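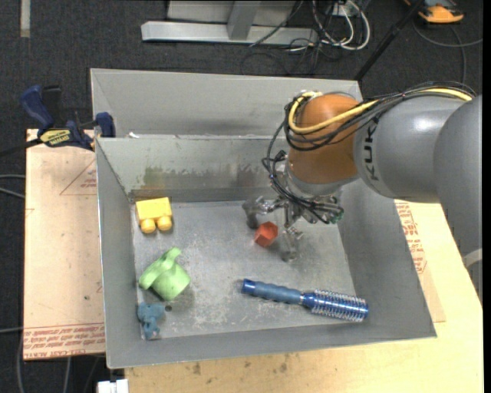
Bin Picking, Week Six: Three Grippers Enter

July 24, 2019

I have spent most of this month learning that a gripper's data sheet and a gripper are two separate products. The data sheet is the good one.

The job, for those who missed the earlier posts: a bin of odds and ends, an arm above it, and a script that has to get things out of the one and into a box without me helping. Jianguo Mao picked the objects. He has small children and a cruel streak, so we have toy blocks, a hairbrush, and a small lumpy figure that we have both stopped trying to identify.

I had three candidates. The first was a Plavora two-jaw, flat pads, very strong, very sure of itself. It picks up a block beautifully if the block is sitting square to it in the middle of the bin. Put the same block against the wall and the jaw housing meets the sloped side before the pads get anywhere near the toy. I tried coming in at an angle. The arm was willing, the cable bundle less so.

The second was the Sterorley suction cup, which I liked more than I expected to. Quiet, quick, simple to mount. Flat faces are no trouble at all. Then you ask it to lift a hairbrush by the bristles and it sits there hissing at you. We gave it 80 tries on the brush and it got the handle on a few of them, which I put down to luck, and Kwadwo Lamptey put down to "statistics," in the voice he uses for that.

So now it's the thin-fingered one. The fingers spread wide and slide down next to things where the Plavora would have parked on top of them. They are also fussy. If the height is a little off they press into the floor of the bin and flex, and the controller reads the flex as a successful grasp. For one glorious afternoon my log claimed the best hit rate of the project. It had been picking up the bin.

The fix was dull. I set the descent to stop short of the floor, then let the fingers close, then check the gap between them before calling it a win. With that in place I ran 400 attempts and got 85 percent by my own count. The script's count was higher. I have chosen to believe mine.

A few notes for anybody trying the same thing:

Clamp the bin. Ours used to creep across the table a hair at a time, and I lost two days to what I was sure was a calibration problem.

Watch your wires at the wrist. Mine still hang looser than I'd like, and every big rotation makes me wince. Proper routing is on the list. It has been on the list since January.

Round things are worse than small things. The little red hexagonal block is easy. The brush rolls when you touch it, and then your nice picture of where it was is history.

The overhead view loses the objects near the walls more often than the ones in the middle. I tried the Cinska camera driver with the newer depth filter and it helped in the corners, at the price of making the green piece vanish now and then. The old filter is back for now.

Total logged attempts across all three grippers stands at 1708, and I can tell you the sound of each kind of failure with my eyes closed. Next up is swapping the finger pads for something with more bite. Kwadwo has a roll of rubber sheet and opinions about it. If the pads turn out all right I'll post the cutting pattern, and if they don't I'll post about the camera mount again.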